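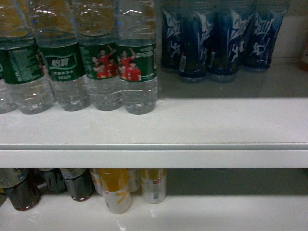

Water with green labels, top shelf.

I have given up fizzy drink for the winter, which in Munurwood means giving up the only flavour on offer at the servo. Day 27 is the worst so far. Graziella reckons the headaches stop after three weeks, but Graziella also reckoned the Mancuso Road roundabout would be finished by January.

Plain water is fine. It tastes like a meeting. I've tried it with lemon, with mint off the back step and once, in a low moment, with a splash of cordial, which Agata has ruled a breach. The fine is 80 cents. I've paid it twice.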